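Notes from the Laundry Pile

May 18, 2005

I finally caved and stopped using fabric softener on our towels, and I wish I'd done it years ago! We moved to Pratbridge in December, the water here is hard as nails, and I kept pouring in more and more of the stuff (the lavender one, my weakness). My bath towels got slick and just pushed the water around my back.

So I washed the lot on hot with no softener and a cup of white vinegar in the rinse. It took two rounds before they felt like towels again. 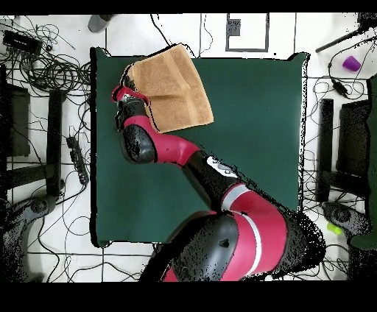 A tan towel, folded up.

The dryer matters too. I use 40 minutes on medium, then a good hard shake, and I only put in four bath towels at a time now. Cramming in the whole week's worth was a false economy, as my electric bill kept telling me.

Next month I'm tackling sheets, and I have opinions about fitted ones. If you've got a folding method that works on a deep mattress, please write in before then, I'm desperate.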